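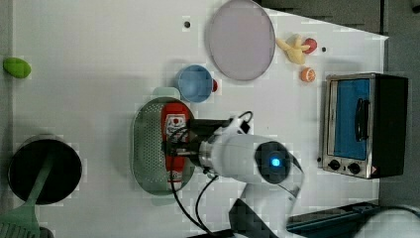

Toy kitchen items on a white tabletop, with a red ketchup bottle in the colander.

The Gusden leafleting order: your questions

We've had a great many letters and emails about the court challenge, and we do try to answer each one properly, but the same questions keep coming up (and very sensible ones they are), so we've gathered them on one page. If yours is missing, please write to us all the same. Last updated in June.

What is the order everyone is talking about?

It's a public spaces protection order, made by the council in Gusden. It says you can't hand out printed leaflets, collect signatures or set up a stall in the town centre unless you've got written consent first. The area runs from the station steps down to the old corn market and takes in both sides of Turunen Street, which will be a surprise to anyone who has ever been handed a flyer for the spring plant sale there.

Who is bringing the challenge?

The claim is in the name of Capucine Poulain, who has lived in the town for 16 years and has run the library petition stall for most of them. Her solicitors are Turnel, and a good many of us are standing behind her with cake, envelopes and moral support. She asked us to say that she is very grateful for the cards and that she'll get round to answering them all, though it may be a while yet!

What are you asking the court to do?

We're asking the High Court to quash the order, or failing that, the two paragraphs dealing with leaflets and signatures. There are two main grounds. The first is that the council didn't have good enough evidence that leafleting was harming life in the town centre. The second is that it didn't give proper weight to freedom of expression and freedom of assembly, as the law says it must when it makes one of these orders.

Didn't the council hold a consultation?

It did, and in fairness to the officers, the papers were all published. There were 1,052 replies, and 505 of them objected to the leaflet paragraph in particular. The rest were a mixture: some in favour, some only interested in the parts about cycling and street drinking, and quite a few that skipped the leaflet question altogether. A council doesn't have to do whatever the replies say. Our complaint is about how little the final report had to say on the objections, which got a single paragraph near the end.

Is the order in force while the case goes on?

Yes, it is, and please do take this seriously. Starting a claim doesn't switch an order off. The court can suspend it for the time being if it's asked to, and we have asked, but until you hear otherwise from us you should treat it as fully in force. Breaching it without a reasonable excuse can mean a fixed penalty notice or a fine in the magistrates' court.

Can I still put leaflets through letterboxes?

Yes. The order covers handing things out in the street and in the open spaces marked on the map. Delivering to houses is untouched, even to the flats above the shops. If an officer tells you something different, be polite, stop for the moment, write down the time and what was said, and let us know.

I've already been given a penalty notice. What should I do?

Please don't ignore it, and please don't rely on this page, as it's general information and can't stand in for advice about your own situation. Turnel can't act for everybody, but the Gelus advice centre runs a free drop-in from 10 in the morning and will look over your paperwork. Take the notice itself, plus anything you were handing out at the time.

Why was it all done in such a hurry?

These challenges have to be brought within six weeks of the order being made. That sounds like plenty until you start gathering statements, and then it flies by. We lodged the papers with a few days in hand, which felt like a luxury by that point.

How is it being paid for?

By small gifts, mostly, from roughly 300 people. Any money left over at the end will go to the Gelus advice centre. If you can't give, do please not worry about it for a moment. Witness statements have been worth every bit as much to us.

When will there be a hearing?

We don't have a date yet. We'll put it here as soon as the court tells us, along with the room and the start time. Hearings are normally open to the public and you're welcome to come and sit at the back. Bring something to read, as there can be a long wait, and leave banners outside the building.

How can I help?

If you've handed out leaflets or collected signatures in the town centre in recent years, we'd love a short note saying where, what for, and how people took it. Both sides of a page is ample. Please add a phone number so that we can ring you back, and tell us if evenings suit you better.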